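## 6. Working in a shared room

This section applies whenever more than one operator records with the hand-held gripper in the same room. Read it together with section 5 (Charging and carrying) before the first session at a new site. The site lead is responsible for seeing that it is followed. At Okbridge that is Rodica Filip; at Vasstead the name is on the sheet inside the equipment cupboard.

### 6.1 Before anyone switches on

1. Walk the room once without equipment. Look for cables across walkways, loose packaging, open drawers and anything stored at head height on racks or balconies.
2. Agree where each operator will work and which way they will walk between stations. Two operators may share a station only if they take turns.
3. Move chairs that are not part of the task back from the walking routes. Chairs that are part of the task stay where the task sheet puts them.
4. Run power cables along the wall where you can. Where a cable has to cross the floor, lay it flat, in a straight line, and put a cable cover over it.
5. Coil spare cable and put the coil under a table. Do not leave it in the open floor.
6. Check that the exit doors open fully and that nothing stands within 1 metre of them.
7. Tell everyone else in the room that recording is about to start. People who don't wish to be recorded must be given time to leave or a place to sit out of view.

**Note:** Consent forms are kept per person and per site. A form signed at Okbridge does not cover Vasstead.

### 6.2 Marker boards

The marker board gives the Dinu software a fixed point to measure from. If it moves during a session, every recording made after that point has to be checked by hand.

1. Set the board where it can be seen from the start position. It may stand on the floor, provided it leans against something that will not be moved.
2. Keep the white border clear. Tape, labels or fingers over the border will stop the software finding the board.
3. Avoid direct sun on the board. In rooms with tall windows, check it again after midday, and in December check it at the start of the afternoon as well, when the light comes in low.
4. Record the start clip. The software should report the board within 13 seconds. If it does not, move the board closer and try again.
5. Write the board number on the session sheet.

**Caution:** A board on the floor is a trip hazard. Keep it out of the walking routes agreed in 6.1.

### 6.3 Backpacks

1. Put the backpack on while standing clear of furniture, with the gripper set down on a table.
2. Fasten the straps so that the pack does not swing when you turn.
3. Tuck in hanging cords and loose clothing. Tie back long hair.
4. Turn round once, slowly, before walking off, to get a feel for how far the pack sticks out behind you.
5. Take the pack off for breaks. Do not sit down in it.

### 6.4 Moving about while recording

1. Hold the gripper in front of you with the jaws pointing away from your body and away from other people.
2. Keep 300 mm between the gripper and any furniture you are not meant to touch. Thin wire frames and chair legs catch the jaws easily.
3. Look up from the task before every step. Operators tend to watch the jaws and forget the floor.
4. Give way to anyone carrying something. Say "behind you" when passing another operator's back.
5. If someone walks between you and the marker board, carry on and note it on the sheet. Stop only if they stay there.
6. If you trip, bump something or drop the gripper, stop the recording and report it, even if nothing seems to be damaged. 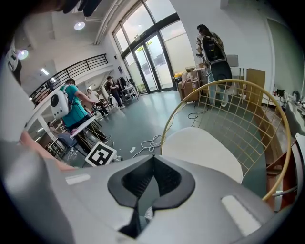
*Fig. 6-1. Shared room seen from the gripper, with backpack wearers, a marker board and cable on the floor.*

**Caution:** Never step over a cable loop while holding the gripper. Walk round it, or stop and have it moved.

### 6.5 Limits on working time

- One recording block lasts no longer than 30 minutes. Take the pack off between blocks.
- No more than 6 blocks per operator in a day. Practice blocks count.
- An operator who reports a sore wrist or shoulder stops for the day. The site lead reassigns the remaining tasks.

### 6.6 Clearing up

1. Stop recording on every gripper before anyone unplugs a cable.
2. Wait for the copy to finish. Error 1720 means that the copy was interrupted; reconnect and start it again, and do not wipe the gripper's storage until it has gone through.
3. Pick up scraps of tape, paper and packing from the floor.
4. Flatten empty boxes and take them out of the room. Boxes still in use go against a wall, with the heaviest at the bottom.
5. Store the marker boards flat in the Civov case, printed side up, with the foam sheet on top.
6. Hand the session sheet to the site lead. Unsigned sheets are returned to the operator.

For damaged grippers, see section 9. For lost or unreadable recordings, see section 11.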